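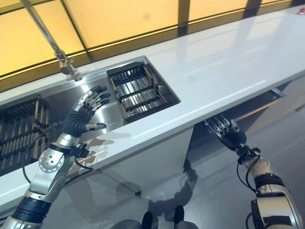 Kitchen task, sink end of the counter. Both hands in view.

Irkcombe Robotics Club: Frequently Asked Questions

Last updated Feb 3, 2024. Written in a rush before session, so if something's missing email us and it'll go in next time. Replaces the old FAQ, which still said we met in the library.

JOINING

Who can join?
Anyone in Irkcombe or Vilthorpe, school age from Year 9 up, plus adults. No test, no interview. Year 8s: ask Lorraine, it depends how full we are.

Do I need to be able to code?
No. About half the people who turn up have never written a line. You'll pick up enough to change a pose file in the first couple of sessions. If you already code, great, there's a queue of bugs with your name on it.

What does it cost?
60 pounds a term, paid at the start. That covers everything incl. the kit, the tools and the safety glasses. Reduced rate if you need it, just ask, no forms. First session is free so don't pay until you've been to one.

Is there a waiting list?
Sometimes. Right now there's room in Build and in Motion, Vision is full till April. You can join another team and swap over, people do.

What are the teams?
Build: anything with screws. Arms, cable runs, mounts, gripper pads, fingertips.
Motion: getting the arms and hands where they should be without hitting the counter.
Vision: working out what's in the sink.
Write-up: the logbook, the competition report, this page. Smallest team, always short of people. Please.

Can I be on two teams?
Yes but pick one as your main one. Shigeru does the rota and he needs one name in one box.

THE ROBOT AND THE TASK

What are you working on this year?
Kitchen task for the Gikix Challenge. Robot stands at a counter with a sink in it and has to deal with racks in the basins: find them, get a hand on them, lift, put down on the worktop. Then there's a second part with the cupboard under the counter, which we've barely touched.

Why racks? Why not plates or cups?
It's in the rules, we don't get to choose. Kiyoshi reckons racks are harder than plates. All gaps. A plate is a nice solid thing for the vision code to find, a rack is mostly whatever is behind it, and what's behind it is shiny steel.

Is it one of those robots with a claw?
No, proper hands, with fingers and a thumb. Two arms, one hand each. They look great and they're a lot more work than a claw, more joints to go wrong, more cable to snag.

Does it drive itself or is someone controlling it?
Both, depends on the session. We practise a move with a person guiding it first, then try and get the software to do the same thing. The competition has seperate scores for each. Run by person = fewer points.

How do the two arms share the work?
Badly, at first! The plan at the moment: left hand does the sink, right hand looks after the front edge of the counter and the cupboard side. Keeps them out of each other's way. Later on they'll have to work together for the wide racks. Masaru has a drawing of who goes where, it's in the shared folder under "arms", the file called final_v7 (yes there is a final_v8, ignore it).

What's the hover pose everyone talks about?
Start position for the sink part. Hand over the basin, fingers a bit curled, thumb out to the side. Every attempt starts from there so we can compare one with another. If you start from anywhere else write it in the log or the run doesn't count for anything.

Why is the thumb sticking out like that?
So there's room to come down over a bar with the fingers on one side and thumb on the other. If the thumb starts tucked in, it tends to land on top of the bar and then you're just pushing the rack about.

What's the hardest bit?
Depends who you ask.
Build: cables. There's a loop at the wrist that has to be long enough to let the arm turn and short enough not to catch on things. It's never both.
Motion: the front edge of the counter. Going under it with the right hand without knocking the knuckles.
Vision: reflections. White counter's glossy, sink's steel, floor's shiny too, and the back wall is lit up yellow. Everything shows up in everything else.
Write-up: getting the other three to fill in the log.

Can we turn the wall lights off?
No. The practice kitchen is meant to be used with the panels on, so we leave them on. Don't waste a session asking, Vision team have already asked.

The shadow from the arm keeps confusing my code, is that a bug?
Sort of. It's a real shadow, the hand throws one on the worktop when it's over the sink and there's a bigger one on the floor. There's a shadow mask function in the vision folder, Kazuhiro wrote it, comments are all in there. Try that before writing your own.

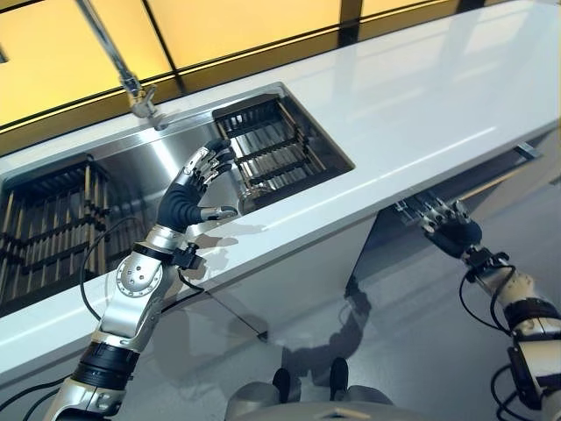
Left hand at the right-hand basin, with the rack inside. Second rack in the other basin.

Which basin do we start with?
Right one. Less of a reach past the tap. Left basin only when the right one is working three attempts in a row.

Are we allowed to touch the tap?
The robot isn't. Contact with the tap is a penalty in the Gikix rules and it's the tall slim sort so it's easy to catch with a forearm. People can touch it obviously.

What about the cupboard and the drawer handle?
Part two. The handle is the short silver one near the top of the unit. For now the right hand just practises getting near it and backing off again. No pulling until Motion have signed off the wrist limits.

How many runs have you logged?
2469 since we began the kitchen task. That includes the bad ones. Especially the bad ones, those are the useful ones.

How many do you need?
No magic number. Target for this term is another 276, which works out fine if everyone logs properly and nobody deletes the spreadsheet tab again.

SESSIONS

What happens in a normal session?
Doors, sign in, glasses on. Short chat at the whiteboard about what each team is doing. Then robot time, in slots. Teams not on the robot work at the tables on code, parts or the log. Last bit is tidy up and everyone helps, incl. people who "have to get off early".

How long is a robot slot?
Long enough for a few attempts if you come prepared. Have your file loaded and tested in the simulator BEFORE your slot. If it crashes on load you lose the slot and the next team goes on. Harsh but it was chaos before.

What should I bring?
Closed shoes. Laptop if you have one, we've got a few old ones if not. Something to drink with a lid on it. Long hair tied back, nothing dangling from sleeves.

Can I bring food?
Eat it outside. Not on the counter, not near the counter.

Can parents watch?
Yes from behind the line. Parents who want to do more than watch, talk to Lorraine, we need people who've had the checks done and we're always one short.

SAFETY

Is it dangerous?
It's a machine with moving arms so treat it like one. Rules are short:
Stay behind the line when it's powered.
One person holds the stop button, and does nothing else. No phone.
Say "moving" out loud before it moves.
Hands never go in the sink while the arms are live. If a rack needs putting straight, power off, wait, then reach in.
Anyone can shout stop. You won't get told off for it, ever.

Who can hold the stop button?
Anyone who's done the safety talk. Kiyoshi does it at the start of each term and again for late joiners. It's short. You do it once a year.

What if something breaks?
Stop, leave it where it is, tell Masaru. Don't try and fix it first. Fingertips come off now and then, there's a tub for them. If you find one on the floor put it in the tub and not in your pocket (you know who you are)

Can I work on it outside of sessions?
On the simulator, as much as you like. On the real thing, no.

THE COMPETITION

When is it?
Regional round is in April. Exact details go on the noticeboard and by email as soon as the organisers confirm, please stop asking Shigeru.

Who gets to go?
The team sheet allows 7 at the table, everyone else can come and watch. Picked on attendance and on the log, not on who's been here longest. Lorraine and Kazuhiro choose. If you want to be considered tell one of them before half term.

Do we take the whole kitchen?
No! They have their own counter and sink there. Measurements are meant to be the same. Last year the sink was slightly off and we lost a morning to it, so Motion are making the counter height a setting now and not a number buried in the code.

Is there a prize?
Trophy, and a place in the next round. Also the Matsuda Cup for the best logbook, which we have never won and Write-up would very much like to.

Who pays for travel?
Club pays for the minibus. Bring lunch.

ODDS AND ENDS

I missed three sessions, am I out?
No. Come back. Read the log from when you were away and sit with your team for the first bit.

Can I use this for my coursework?
Usually yes. Check with your school or college, then tell Lorraine so she can sign whatever it is. Use your own runs and credit anyone else's.

Can I take photos or video?
Of the robot, yes. Of other members, ask them first. Under 16s, ask their parent. Don't post anything with the whiteboard in it, other clubs read our stuff.

Can you come to our school / fete / group?
Maybe. The full set up doesn't travel easily but we've got a single hand on a stand that does. Email with a few weeks notice.

Does it have a name?
There have been votes. There is no agreement. Log says "robot".

Who do I contact?
Joining, money, anything to do with parents: Lorraine Pryor
Rota and slots: Shigeru Iwasaki
Vision, and anything code: Kazuhiro Kuroda
Safety talk: Kiyoshi Okabe
Build, broken bits, keys to the tool cupboard: Masaru Ichikawa

Use the contact form at the bottom of the page and put the name in the subject line or it sits in the general inbox. We try to anwser within the week, slower in the holidays.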